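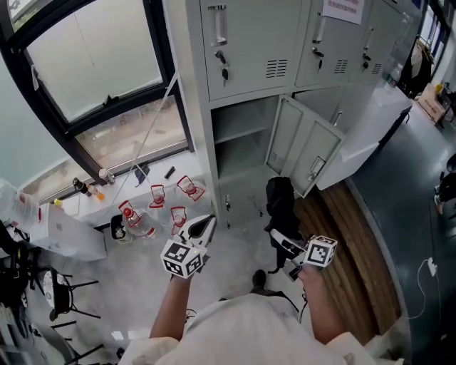 About Dremus

Dremus is a small test workshop for robot grippers, arms and cameras. We started in January with one rented room and 5 grippers on a shelf. Our customers are makers and buyers of automation who want to know how a tool behaves before they order 100 pieces.

We compare grippers first in the hand. An operator holds one on each side and works with everyday things: lockers, bags, doors, keys. Only after this we mount the same jaws on an arm and repeat the tasks. For every model we keep notes about grip, reach and how tired the operator feels – this last one is often forgotten in a data sheet.

Our present list has 18 tasks. The Bravo series is for soft objects and the Lunura series is for handles and hinges. For controllers we work together with our partner Ellusell, who writes the software for both series.

We sell no grippers ourselves and take no commission from those who do. If you want to send us yours, please write first and tell us its weight and the type of connector.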